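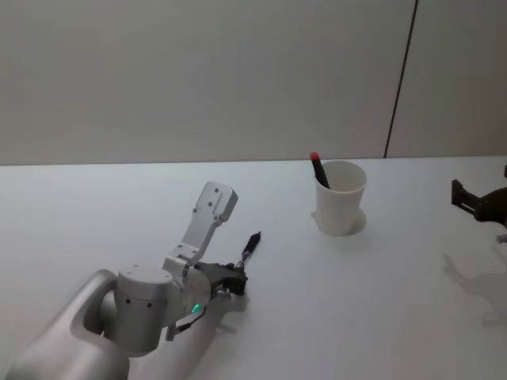 Reading group: where we are, what's next

Quick one this month, the proofs are due back and I'm writing this between two stacks of them.

We finished chapter four of the Stosov notes on Sunday. Well, finished. We got through the compactness lemma and the first half of the section on weak limits, and then the room had to be given up at 6. The exercises at the end are still open. Exercise 2 especially. If you have a clean argument for it please send it, mine runs to two pages and uses a covering trick I don't trust.

For anyone who missed it, the main point of the evening. You have a bounded sequence in a reflexive space, so a subsequence converges weakly. Fine, everybody knows that. But the notes then push the sequence through a nonlinear map and carry on as if the limit went through with it. It doesn't, not in general. Take sin(nx) on an interval. Goes weakly to zero. Square it and you get one half in the limit, not zero. Stosov does deal with this, but eight pages later and in a footnote, and half of us had already filled the margins with question marks by then.

My advice is read section 4.6 before 4.3. Then the order makes sense. Also the constant C changes from line to line on page 86 and he only says so on page 82 of the second part, which has its own numbering, so don't go looking for it in the first.
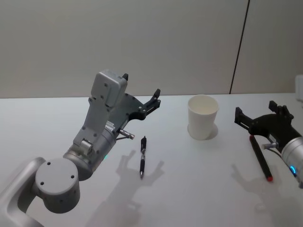 Hartmut Engelhardt writes that the sine example is fine as far as it goes but gives people the wrong idea, as if oscillation were the only thing that can go wrong. He would rather we had also done the concentrating bump, where the mass piles up at one point and the sequence still goes weakly to zero in L2, and he wants it noted that the notes treat the two cases with the same sentence. Fair. We ran out of time. He has offered to do it at the board next time and I have said yes before he changes his mind.

He also asks for a proper list of corrections. There is one now, it's with the handouts. So far mostly signs and missing bars, plus one real gap in the proof of Lemma 4.9, where the dominating function is never shown to be integrable. It is, if the domain is bounded. The lemma doesn't say the domain is bounded. Add the word and move on.

Now the books. The Rugemalira volume on variational inequalities has come in at last, one copy, on the usual shelf. I've only read the first three chapters. It's slow at the start, a lot of convex sets and projections that you will have seen before, then it suddenly gets good around the obstacle problem. The regularity proof there is the shortest I've come across and I think it's complete, though he leans on an estimate from the appendix and the appendix leans on a paper I haven't got. Very few pictures. Plenty of exercises, no solutions. Index is poor.

Please sign it out. The last copy of Likov went missing for most of a year and came back with somebody's shopping list in chapter seven. 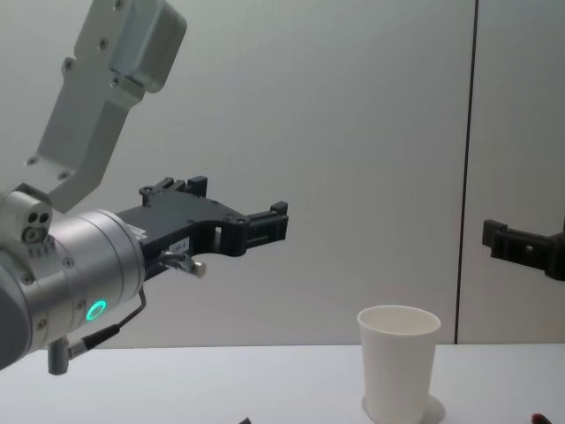 Speaking of Likov, the second edition. People keep asking whether they need it if they have the first. Depends. The theory part is the same apart from a rewritten section on traces, much better than before, he finally says what happens on a Lipschitz boundary instead of waving at it. The numerical part is new and long. It takes the whole thing over 800 pages and I can't carry it on the train. If you only want the traces, borrow ours and read that one section in an afternoon.

Bernd Steinbach has typed up his solutions to the first two chapters and they are very good, especially the alternative proof of the Lax-Milgram theorem by the contraction argument. Shorter than the one in the text and you see right away where coercivity gets used. He'd like to hear about mistakes. I found one, the step size has to be strictly smaller than the bound, equality isn't enough. He's fixed it allready.

The Jistix puzzle sheet goes on as before. Last months was the one about a harmonic function on the disk that vanishes on a radius, does it have to vanish everywhere. No. Take the imaginary part of z, zero along the whole real line and nowhere else. Most answers got that. Several people proved the opposite, at length. New sheet is out with the handouts, it's about convex functions with a bounded gradient and it's harder than it looks, I got it wrong the first time.
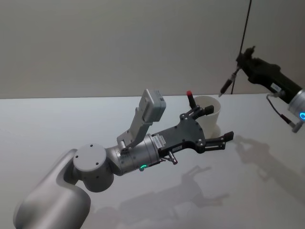

Two arms over the white tabletop.

Next meeting is in May, usual room, usual time. Section 4.6, then 4.3 again if there's appetite, then Hartmut and the bump. Bring the notes and the corrections list. Chapter five only if we get that far, and I doubt it.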